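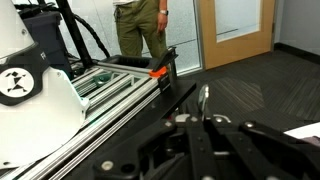
Aluminum rails, slotted.

Journal > Odds and Ends > Paperwork

We use cookies to remember your preferences. Accept / Manage

My grandmother kept every receipt she was ever handed, and I have now inherited the shoeboxes. Most of them are from Kopecký, the hardware shop in Dratstead where she bought hinges, lamp oil and, one September, 200 clothespins. She lived alone and owned one clothesline.

I meant to spend an evening on this. I put the kettle on at six, opened the first box and started typing the totals into a spreadsheet, like a person with no friends. By the second box I had 1,072 receipts by my count and 1,053 by the spreadsheet's. I trust the spreadsheet less - it wasn't there.

The best ones have writing on the back. She used them for recipes, for phone numbers without names, and for grievances. One says only "Lenka Brabec, never again." Lenka lived two doors down and came to every birthday party I can remember, so whatever it was, it blew over or they both had excellent manners.

My brother thinks I should scan the lot and throw the paper out. He also thinks a drawer is for things you use. I've told him I'm considering it, and meanwhile I have bought 2 more boxes, because the old ones were splitting at the corners. I kept the receipt.

Next up is the box marked "Stove", which so far contains bus tickets.

Get new posts by email. Unsubscribe any time.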